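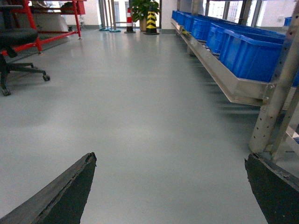
December 28, 2021

In by 9, coffee from the gas station, heat not on yet. Building is dead between the holidays, hallway lights on the motion thing so they click on ahead of you one after another. I like it. Also creepy.

Plan for the day was floor, rack, red frame, cables, home. Got through floor and most of rack. Writing this fast before I forget what I moved where, my hands smell like degreaser and I have dinner at my sister's.

Floor first. Dust mop the whole bay, windows to door, then back again on the side I always miss. The epoxy is holding up better than I thought it would. Maltero did it in August and I complained about the color for a month (pale gray, I wanted darker) and now I'm glad. You can find a dropped screw on it. On the old concrete a dropped screw was gone for good. Downside, every bit of grit shows when the light comes in, and the light comes in all day with that glass.

The darker patches out in the middle still bug me. Cloudy, no hard edge. Tried plain water, tried the neutral cleaner, tried the neutral cleaner stronger than the label says. Same patches. Got down on my knees with a flashlight held low and could hardly see them from there, stood up and there they were again. So is it in the coating or on it? Walked away, came back, scrubbed one with the white pad. Nothing. Or maybe a little. Maltero's sheet says not to use anything rougher than white, so I stopped. Will call them after New Year's and get told it's normal.

Chair. The black one. It does not belong down at this end and I keep rolling it back to the desk and it keeps coming back. I know how, everybody who comes in wants to sit by the windows to eat lunch, me too. Did the casters anyway. Flipped it over on a moving blanket and picked the hair out with the seam ripper from the junk drawer. Disgusting. Whose hair is that long? Thread too, a twist of that green floss from the packing stuff. Rolls nice now, rolled it across the bay with one finger. Wiped the base down, it shines up good, that part always looks newer than the seat. Seat's fine, a little crumby down in the seam at the back. Vacuum with the skinny nozzle. Gas lift is slow going down, leave it.

Red frame. Ok. So the red frame is the thing I've been putting off since before Thanksgiving. It came with the Clumard order as the stand for a bench we ended up not keeping, and it's been against the white wall ever since, being very red. Good square tube, decent welds, I can't throw that out. But it eats up the whole left side and you can't get to the outlet behind without lying down and reaching past. Which I did today, with the vacuum plug, and whacked my head on the bar. Said a word. Echo in there is great.

Options for it:
cut it down and make a low stand for the drum fan
post it, fifty bucks, somebody with a truck
leave it, stack things on it, pretend that was the idea

Leaning toward post it. Measured it and wrote the numbers on the back of my hand and then washed my hands. So measure again tommorow.

Slid the gray thing out from underneath, cleaned under there, slid it back. Still not dealing with that. Under there was the worst dust in the place, all soft rolled up gray stuff, plus a pencil, plus a packet of soy sauce. Wiped the wall above the baseboard too, scuffs came off with the melamine sponge, paint stayed put. The outlet cover is a bit crooked. Straightened it. Not straight. Whatever.

Poles. They've been standing by the glass at the left in a bunch like people waiting on a bus. I don't mind them, I like the little teal bases, they're the only cheerful thing over there besides the frame. But you can't mop around them. Lifted them one at a time out of the way, mopped, lifted them back, and of course now they don't stand like they did before and one leans. Or the floor leans. Put it more toward the back. Really they should live in the closet but the closet has the Skelel boxes in it and I'm not opening the Skelel boxes this year.

Lunch on the floor against the wall in the sun with my coat on. Turkey, last of it thank god. Could see right into the building across, all those windows in that pale front and I don't think one person in any of them. Somebody left a string of lights on in one. It went off at some point and I felt weirdly sad about it.

Windows. I was NOT going to do the windows. Then I leaned on one and left a hand print. So I did the bottoms, up to where I can reach without the ladder, and now there's a line, clean below and hazy above, and it's worse than if I'd left it. Idiot. Ladder's at my place holding up the paint cans. Bring the ladder. Squeegee is better than the paper towels by a mile, got it from Kalogeropoulos when they were closing out the janitor aisle, should have bought 2. Blade nicked at one end already so it leaves a hair of water every pass and you have to chase it with a rag. The slim metal bits between the glass collect black stuff in the corner at the bottom, old toothbrush gets it. Did 3 of those and gave up.

Rack. Pulled everything off the lower shelves onto the blanket, wiped, put back what deserves it. Wanted to move the whole rack over toward the glass and didn't, too heavy by myself and I'm scared for the epoxy. Felt pads? Do they make felt pads for rack feet? Must. Look at Kalogeropoulos, they have that wall of little hardware in drawers. Or cut up the old yoga mat.

Tossed from the rack: dried out caulk, a roll of tape that was all one lump, the manual for a shop vac we don't have, box of mixed zip ties all too short for anything, one glove. Kept one other glove, doesn't match, kept anyway. Found the good tape measure!! Been blaming the guys downstairs for that since summer. I owe an apology, in my head at least.

Also found the leftover touch up kit from Maltero, unopened, in the bag with the little roller. Says use within the year. So that's three days. There's a chip by the door where the pallet jack came down and I should do it before the 31st, but it says floor has to be over 50 degrees and with the heat the way it's been overnight I'm not sure. Thermometer on the thermostat is a liar. Could put the space heater by it for an hour first. Could be a really stupid idea. Read the sheet again.

Didn't do cables. Put them all in the blue tote with the lid on so I don't have to look at them. Didn't do the top shelf. Didn't do the list for the recycling people, they want it by email and I never have the email.

Knees are shot. I'm going to buy the foam pad like a gardener. Back's ok if I keep moving, bad the second I sit.

Money stuff so I don't lose it: white pads, the degreaser, coffee, sandwich roll. Receipts are in the coat pocket, left side. Kalogeropoulos rang the pads up wrong and it was in my favor so I kept quiet. Felt bad as far as the parking lot.

Late afternoon the sun got low and came all the way in flat over the floor and the whole bay went kind of like a pond. Stood there with the mop. First time all month I liked being in there. Then saw every streak I'd left from this morning, long swoopy ones, you could tell exactly where I turned around. Went back over the worst with just hot water and the flat mop, backing up toward the door so I wouldn't walk on it. Forgot my keys on the sill. Took my shoes off and went back over it in socks. Wet socks now. Drove home in wet socks.

Thought about what goes where when the new benches come. If the frame goes, there's a whole wall free on that side and the outlet's right there, so charging stuff and the label printer. Chair can stay then, fine, it wins. Keep the middle open. I want to keep the middle open so bad, every time we get a clear floor it fills up in a week, somebody sets down one box "for a sec". Tape a line? They'd just put boxes on the line. Put the rack back to back with the other one maybe and get the walkway wider. Draw it tonight. Or not tonight.

Tomorow: ladder, toothbrush, felt pads, measure the red frame and write it on PAPER, pic of it for the listing, heater by the door, read Maltero sheet, socks, spare socks. Call about the heat. Take the trash down, it's two bags and one of them is leaking something, double bag it first.

Have to go, already late, and I still have to find the pie dish to give back.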